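Geflochtene Körbe reinigen und auffrischen
Anleitung für Naturfaser, Papierkordel und Kunstfaser 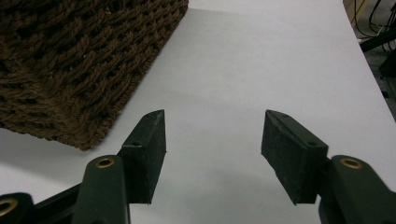

Dunkelbraunes Flechtwerk mit aufgerauten Strängen am unteren Rand.

Geflochtene Behälter werden meist zu nass gereinigt. Die Stränge quellen, das Geflecht verzieht sich, und in den Kreuzungspunkten bleibt Restfeuchte zurück. Die folgende Anleitung arbeitet deshalb weitgehend trocken und setzt Wasser nur punktuell ein.

Material bestimmen

Vor der Reinigung muss das Material feststehen. Dazu an der Unterseite ein loses Faserende abschneiden und zwischen den Fingern aufdrehen. Papierkordel öffnet sich zu einem flachen Streifen. Wasserhyazinthe und Seegras zerfallen in kurze, spröde Fasern. Kunstfaser bleibt glatt und federt zurück. Weide und Peddigrohr sind an den festen, kaum biegsamen Ruten zu erkennen.

Papierkordel wird ausschließlich trocken gereinigt. Bei gefärbten Naturfasern ist ein Farbtest nötig: weißes Tuch anfeuchten, an der Innenseite des Bodens 20 Sekunden andrücken. Färbt das Tuch ab, entfällt die Feuchtreinigung.

Benötigt werden

Staubsauger mit Bürstenaufsatz
Flachpinsel, Naturborste
zwei Baumwolltücher, fusselfrei
neutrale Seife, zum Beispiel Zusen Flüssigseife
kleine Schere mit gebogener Klinge
Abstandsleisten zum Trocknen

Trockenreinigung

1. Korb vollständig leeren, Einlagen herausnehmen und getrennt waschen.
2. Korb umdrehen und den Boden mit der flachen Hand abklopfen.
3. Mit dem Flachpinsel entlang der Flechtrichtung arbeiten, nie quer dazu. Bei diagonalem Geflecht zuerst die eine, dann die andere Richtung.
4. Auf kleinster Stufe absaugen. Den Aufsatz knapp über dem Geflecht führen, lose Faserenden werden sonst angesaugt und ziehen sich heraus.

Feuchtreinigung

Einige Tropfen Seife in handwarmem Wasser lösen. Tuch eintauchen und so weit auswringen, dass beim Drücken nichts mehr tropft. Feldweise wischen, danach mit dem zweiten, nur mit klarem Wasser angefeuchteten Tuch nachgehen. Essigreiniger und Scheuermilch sind ungeeignet – sie greifen Farbe und Naturwachs an.

Zum Trocknen den Korb auf Leisten stellen, damit Luft an den Boden kommt. Bei Raumtemperatur sind 12 Stunden einzuplanen, bei dicken, gedrehten Strängen 16. Heizkörper und Föhn scheiden aus.

Abstehende Fasern

Fusselnde Kanten sind bei gedrehten Strängen normaler Verschleiß. Einzelne Fasern mit der Schere bündig kürzen, nicht abreißen. Gelöste Strangenden mit einer stumpfen Nadel unter den nächsten Kreuzungspunkt zurückführen und mit wenig Holzleim sichern. Abflammen ist bei allen Naturfasern und bei Papierkordel zu unterlassen.

Lagerung

Körbe nicht ineinander pressen. Ab November, mit Beginn der Heizperiode, trocknen Weide und Peddigrohr stark aus; ein leichtes Einsprühen der Innenseite mit Wasser hält die Ruten elastisch. Für Papierkordel gilt das nicht.

Text: Marcela Šindelář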